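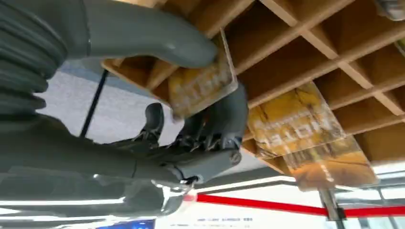 Backflow Prevention Assemblies: Frequently Asked Questions
Beltidport Water District, Cross-Connection Office
Revised October 2023

What is backflow?

Backflow is the reverse movement of water from a customer's plumbing into the public main. It occurs when pressure in the main drops below pressure on the property (back-siphonage) or when equipment on the property raises pressure above that of the main (backpressure). A main break or heavy hydrant use can cause the first. Boilers and booster pumps are common sources of the second.

Which properties need an assembly?

All commercial and industrial services, all dedicated fire lines, and any residential service with an in-ground irrigation system, an auxiliary well or a booster pump. Single-family homes with none of these are exempt. The district has 267 residential assemblies on its register and some 800 commercial ones.

What type do I need?

Irrigation systems without chemical injection may use a pressure vacuum breaker, installed at least 6 inches above the highest downstream outlet. Systems with chemical injection need a reduced pressure principle assembly (RP). Fire lines without additives may use a double check. If two hazards are present on one service, the higher one decides.
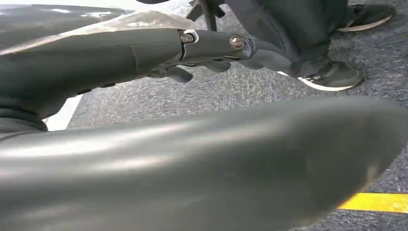

Testing and Reports

How often is testing required?

Once a year, and also after installation, repair or relocation. The due month is printed on your notice. Irrigation assemblies are due in spring regardless of when they were installed.

Who can perform the test?

A tester on the district's approved list. District staff do not test private assemblies. Testers must hold a current certification and submit a gauge calibration record every year. The list is updated in September and does not include prices — call more than one company.

How are results submitted?

The tester files the report through the Flerno portal. Paper reports are accepted at the counter if they are signed and show the assembly serial number, the gauge serial number and all readings. Reports with missing readings are returned to the tester, and the due date does not change.

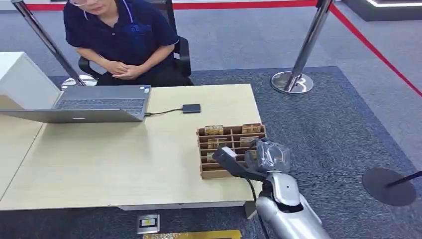
At the desk, Beltidport office.

My assembly failed. What now?

It must be repaired and retested within the period stated on the notice. Most failures are caused by debris on a check seat or a worn rubber part, and a repair kit is usually enough. The tester should record both the initial and the final readings on the same form.

My RP is discharging water. Is it broken?

Not always. An RP has a relief valve that opens when the pressure difference across the first check becomes too small. Brief spitting during pressure changes is normal. A steady discharge usually points to a fouled first check or a damaged relief valve diaphragm.

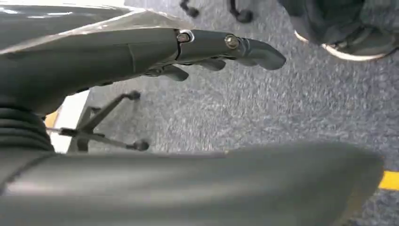 Do not plug or cap the relief port to stop the flow. Close the upstream shutoff if you can do without water, and call a tester. Floor drains for indoor RPs must be sized for full relief discharge, not for occasional dripping.

What happens if I miss the due date?

A second notice is mailed, followed by a shutoff notice. The reconnection charge is $300 and is billed to the account holder. Tenants should forward notices to the property owner promptly.

Who do I contact?

Variance requests and plan review: Denise Pilkington. Test reports and portal accounts: Kieran Whitlock. Please have the assembly serial number ready — the account number alone does not identify the device.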